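Borwood Growers Association Opens Winter Vegetable Program to Enmont Schools

ENMONT, 21st April — The Borwood Growers Association will supply locally grown vegetables to school kitchens across Enmont under a five-year agreement announced today.
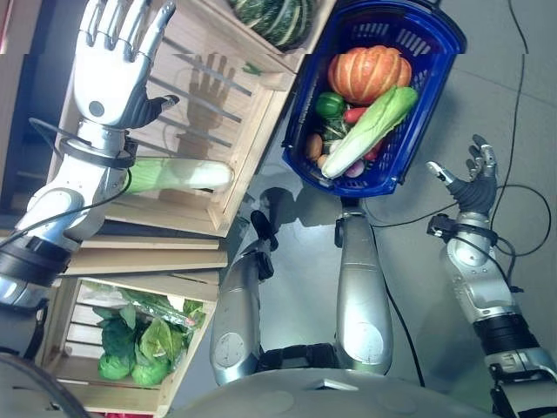 The program will begin in December and will provide 2,000 meals a week during its first winter. Deliveries will center on crops that stand well in cold ground, among them cabbage, parsnip and the long white-and-green leek, and produce will travel in slatted wooden crates that kitchens return to the growers.

"Our members have the land and the storage to do this properly," said Marek Koubek, chair of the Association. "What they lacked was a steady winter buyer."

The agreement covers 60 farms in the Oravec valley. Mei-kuen Poon, head of catering for Enmont schools, said menus would be published each term — with recipes for families to use at home.

Growers wishing to join may apply through the Association's office in Ivden.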